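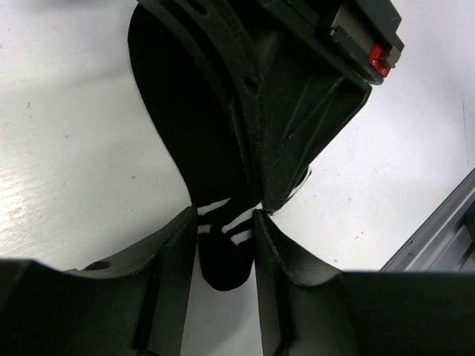 Leire Montes has written that Radmont Lodge "was never planned as one building, and you notice it when you walk from the east door to the west door." The same opinion is found in most of the texts about the lodge, a residential house for seasonal staff at the Stenura outdoor education center. The lodge was opened in 2000 and contains 30 bedrooms, a common kitchen, a drying room and a laundry.

Name

The lodge takes its name from Radmont, the hill on the north side of the property. In the older papers of the center it is called the Long House or the Upper House. The present name was first used on the plans for the middle wing and became official when the building was opened. Staff members usually say only "the Lodge."

History

Before the lodge existed, the seasonal staff of Stenura slept in canvas tents on wooden platforms near the boat landing. The tents were suitable for the summer program, but when the center started to receive school groups also in the fall and in early spring, they became too cold. The first answer to this problem was a small bunkhouse with nine beds, built on the slope under the hill. It is today the east wing of the lodge.

A second bunkhouse was placed farther to the west, on the same level of the slope. For several years the two houses stood apart, and the residents of both had to go down to the dining hall for hot water. The middle wing was designed to close the space between them. It was drawn by Wen-hsiung Kwok and constructed by the building firm Fason, and the work continued through two winters because the road to the site could not carry heavy trucks in the months of snow melt.

The opening took place in May, before the arrival of the summer staff. The west wing was not yet painted at this time, and its residents lived in the east wing until the painting was finished.

Architecture

The lodge is a one-story building, 197 feet long, with a metal roof. The floors of the two original bunkhouses are not at the same height. Kwok solved the difference with a long ramp inside the middle wing in place of steps, so that a person in a wheelchair can reach every bedroom and the kitchen without going outdoors. The ramp has a window along its full length and a low bench under the window.

The outside walls are covered with cedar boards. On the east wing these boards are older and much darker than on the rest of the house. A proposal to replace them was discussed but not accepted, and the difference in color can still be seen from the lake.

Use
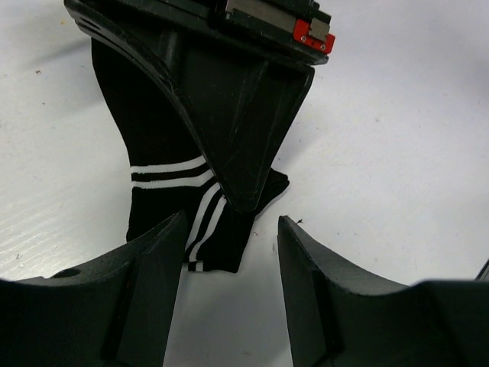 A black sock with white stripes on a white tabletop.

The bedrooms are given to the staff at the beginning of each season. Kitchen staff receive rooms in the east wing, near the path to the dining hall, and trail leaders receive rooms in the west wing. The rooms in the middle wing are kept for visiting instructors and for nurses. Quiet hours begin at 10 p.m. in all three parts of the house.

The drying room was added to the plans at a late stage, on the request of the trail leaders. It is heated by the same boiler as the bedrooms and can be entered directly from outside, so that people do not have to carry wet clothing through the corridor. In winter the west wing is closed and its water pipes are emptied.

Gbeho Porch

The covered porch on the south side is known as the Gbeho Porch. It was built after the opening of the lodge and is used for evening meetings and for the farewell supper at the end of the summer. The porch is connected with the parking area by a paved path. An earlier gravel path, which was difficult for wheelchairs, was removed when the paving was laid.

See also

Stenura boat landing
Stenura dining hall
Staff housing at summer camps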